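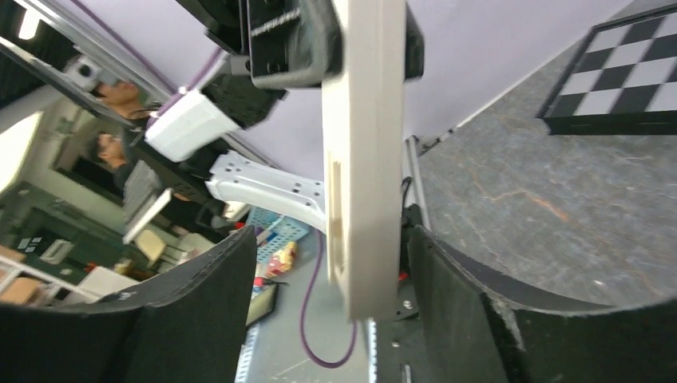 Fabric-covered fingers in the Steltwood test room. Opinion, Tendus Institute, 21 June 2018

Buyers of grippers are still guided mainly by rated force and payload. It is the position of this Institute that such figures should come second to a record of ordinary handling on an ordinary table. Since March our staff have logged 333 trials on the Mets controller, and 191 of them involved objects smaller than a hand. The rating sheet predicted very little of what we recorded.

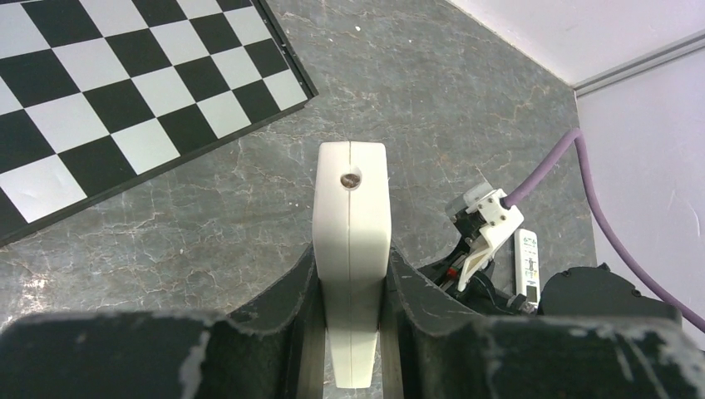
COMMENT: TESTING AND STANDARDS

Wear deserves a column of its own in every report. A finger with scuffed, whitened surfaces is a different tool from the one that was delivered, and a comparison that mixes the two is of little use to a buyer.
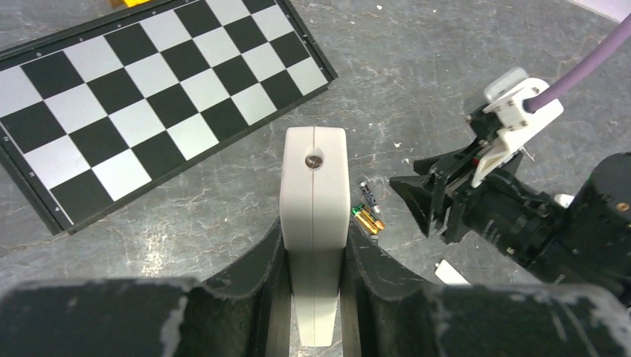
Test objects should be chosen from daily life. The laboratories at Cudutholm favor machined cubes, and cubes are easy to repeat. Small batteries lying at an angle beside a tall block ask far more of an arm, its jaws and its camera -- and they are closer to the work customers have in mind.

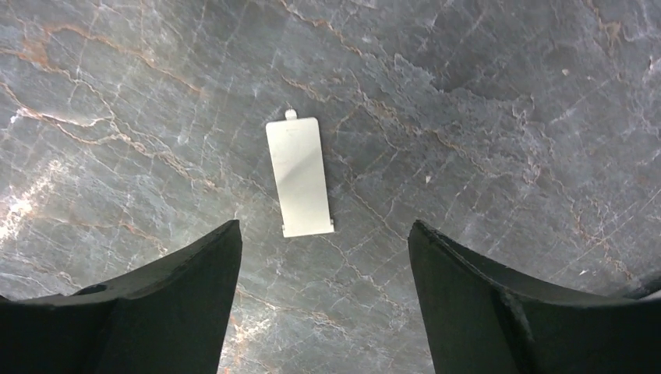
Thin parts remain the hardest case, and suppliers should be required to report on them separately. A flat plastic cover with rounded corners, lying flush on polished stone, offers a fingertip almost no edge. The veins and glare of the stone belong in the test as well, for a camera must cope with both. We ask that purchasing offices request such results before the next round of contracts.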